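Visit report: Poirier table works, open afternoon

Poirier opens its finishing hall to trade visitors twice a year, and I went to the May session with Nobuhle Mokoena from our purchasing side. We are replacing the worktables in two teaching rooms and wanted to look at pale tops under ordinary working light before asking for a price. Samples sent by post are too small to judge for pattern or shine.

The tour took 48 minutes from the goods entrance to the showroom. Diane Caron led it. She has run the finishing line for nine seasons and answers questions in the order they are put, including the awkward ones about delivery.

Selection of faces

Sheets are sorted by figure before anything is cut. Straight, tight grain goes to narrow tops and drawer fronts. Broader figure, where the lines open into arches, is kept for tables, where there is enough width to show a complete arch. Poirier calls the palest sorting grade Aveo. The next one down, Jirivo, allows more colour and a wider spread of line, at a lower price.

We spent most of our time at a pale top of the sort we have in mind. The lines are thin and only slightly darker than the wood between them. They run bunched in places and well apart in others, with long shallow curves towards one side and a rounded arch enclosing a smoother, warmer patch. On a worktable I would accept this much figure. It is low in contrast and should not compete with paper or small parts laid on it.

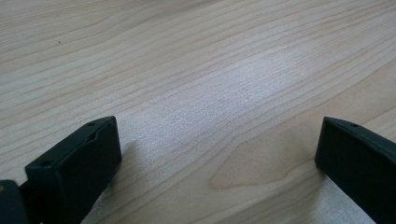

Pale top with maple-like figure. The glare lies along the grain.

Finish and glare

Glare was my main concern. In the brightest band the top goes almost white and the grain is faint and silvery. Away from the band the colour returns gradually to cream. Anyone reading or sorting at such a table would want the lamps moved to one side, or a duller finish.

Caron quoted a duller finish at two extra working days per batch. It marks more readily from rubbing, and she advised against it for rooms where chairs are stacked on the tables. Mokoena asked for both on the quotation.

The showroom lamps hang 165 cm above the tops, lower than ours will be. I have asked Juraj Jireš to measure our rooms so that we can compare like with like.

Surface condition

Looked at closely, the surface is clean and flat, with a few tiny specks and faint marks. Where the grain is tight it forms stacked, slightly wavy stripes. The stronger swirl has brownish lines one inside another, and small marks are harder to pick out there than on the plain areas. For that reason I would not ask for the plainest sheets.
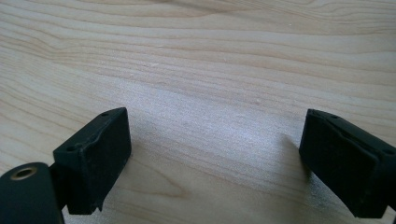

Prices and next steps

The quotation will cover 31 tops in Aveo, with Jirivo as the alternative. Edges are to be rounded on all sides. Legs are a separate order, and Siham Kabbaj already has a figure from Wukance that Poirier is unlikely to beat.

Outstanding points: lead time for the duller finish, whether spare tops can be held from the same sheets, and who pays for the return of packing boards. Replies go to Shirley Cloutier, with a copy to me.

Parking is behind the goods entrance. The showroom closes at four.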